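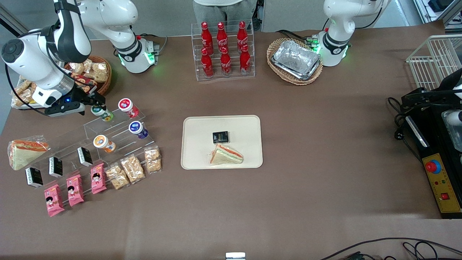 ## Sallby burial registers: progress to the end of the second period

The transcription of the plague-year registers from Sallby is now finished for the first volume. It has 341 entries, and in 213 of them the cause of death is written or can be understood from the priest's marks. The second volume is more difficult. The ink has faded on many leaves, and two different hands are mixed on the same page.

Seon-mi Noh compared our readings with the older copy kept in Gonder house. She found that the copyist had left out most of the notes on night burials, which are the notes we need for the chapter on fear of the returning dead. We will therefore cite only the original.

The payment of 3000 for photography was spent in full. The binding repair by Arine was not in the first plan – we paid it from the travel money, as agreed with you by letter. 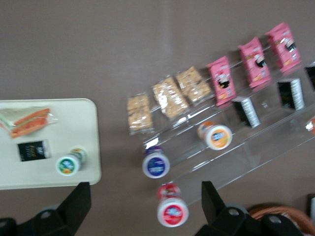

*Last changed: 2018-12-21*

### What remains

- Second volume: reading of the faded leaves, then one complete check.
- Glossary of burial words. The letters A to M are ready in draft.
- Permission from the Bach family to print their charm against the dead. We wrote in December and wait for an answer.

We ask to move the delivery of the glossary by 2 months. The other dates stay the same.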